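Chapter 9
Folding and Sorting on the Bed

A bed makes a good folding table. It is wide, it is flat, and most people can reach the middle of it without much trouble. In this chapter you will fold dark clothes on a pale sheet, so that edges, creases, and corners are easy to find.

Begin with one navy blue cloth. Lay it down flat and run your palm from the center to the sides.
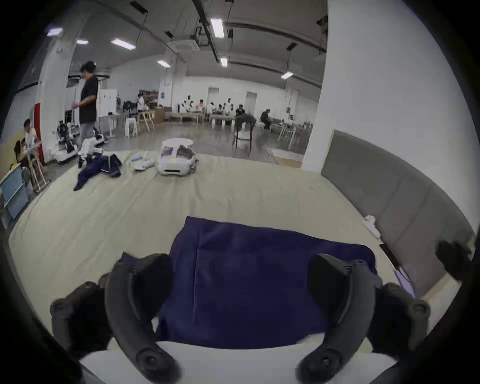 Then fold it in half, corner to corner, and press the crease. Leave the rest of the clothes farther back until their turn comes — a pile in front of you only gets in the way.

Jackets and other large garments take more room. Move shoes, chargers, and controllers off the sheet before you open one out.

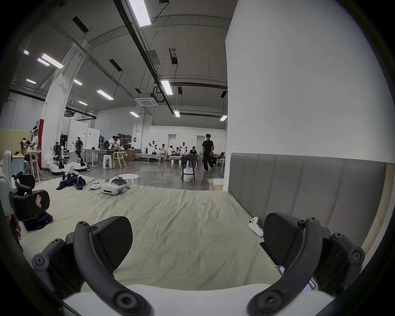 Why are small things cleared away first?
They leave lumps under the cloth, and a fold made over a lump comes out crooked.

Large garments are also easier to handle by two corners. Lift one, let the cloth hang, and find the second before you lower it. Kimie Sekiguchi, whose folding notes are used in Exercise 10, calls this "opening the cloth."

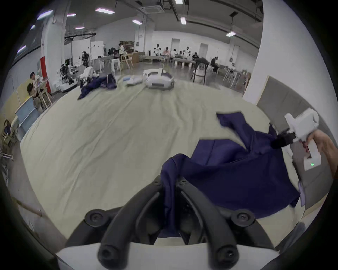

What should you do if the sheet wrinkles as you work?
Smooth it between garments, pulling from the nearest edge, and then go on with the next fold.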